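Search this site Search Enter keywords

How to Test Whether a Mobile Robot Can Tidy a Living Room

Updated 22nd August

Vendors describe tidying as a single skill. For test purposes it is a chain of separate skills, and most machines fail at one or two links while handling the others well. The procedure below isolates each link so the failure can be located. It assumes a wheeled base, one arm, and a parallel two-finger gripper. The same steps were used on a Sernevton base with a Miettinen arm, logged with Grakus.

1. Define the task in writing

Write down which items move, where each one goes, and what counts as done. "Clean up the room" can't be scored. "Remote control from cabinet to basket, upright or flat, no other object displaced" can. Keep the sheet to one page. If two people read it and would score the same run differently, rewrite it.

Start with three items of different difficulty:

- a rigid object with a flat underside, such as a remote control
- a soft object, such as a throw pillow or a T-shirt
- a crumpled plastic bag

The rigid object tests precision. The soft object tests grip width and how the planner handles a shape that changes on contact. The bag tests nearly everything, including depth sensing, and most systems do worst on it.

2. Prepare the room

Use a furnished room that people live in. A lab mock-up with three pieces of furniture will give a success rate that does not carry over. Leave the cables where they are. Leave the curtains as they are. The only things to remove are breakable items within reach of the arm and anything that belongs to a pet.

Measure the narrowest passage on the route and compare it with the base width plus the arm in its travel position. Allow extra for rotation. A base that fits through a gap going straight may not be able to turn in it.

3. Set the speed limits

Cap the arm at 500 mm per second for the first runs and keep one person at the stop button. Raise the cap only after a full set without contact faults. Speed changes the results less than expected. Most of the run time goes to perception and replanning.

4. Run the picks separately

Before attempting the full chain, run each pick from a fixed base position. Place the base by hand, square to the furniture, and record the offset. Repeat until there are enough runs to show a pattern. We logged 163 fixed-base picks before the first full run, and the remote control alone accounted for more than half of them.

Slim objects on hard surfaces are a known problem for parallel grippers. The fingers have to come down close to the surface without pressing into it. Two workarounds exist: slide the object to an edge and pinch the overhang, or fit compliant fingertips. The Standatell soft tips worked for us but wore quickly.

5. Run the full chain

Start the base at the doorway and issue one command. Do not intervene unless there is a risk of damage. Log the time at each stage: arrive, detect, grasp, carry, release.

Low furniture causes trouble here. Open shelves put the target under an overhang, so the arm has to come in from the front with the wrist nearly level, and many arms run out of joint travel in that pose.

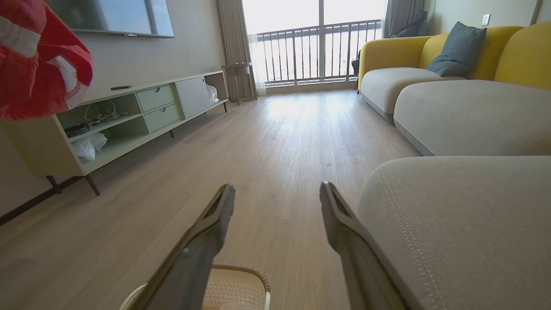 Daylight is the other variable to control. A glass door at the end of the room can overexpose the camera, and detection drops for anything between the robot and the glass. Run one set with the curtains open and one with them closed, and report both numbers.

6. Score the runs

Score each stage pass or fail – no partial credit. A dropped item that is picked up again without help passes, with the retry noted. An item placed beside the basket fails.

Expect good navigation, fair results on rigid items and poor results on bags. On current hardware a person finishes the same three items well before the robot completes its first grasp. For unattended use in a home, our answer is still no. For supervised work on a short fixed list, it is close enough to be worth testing again in February.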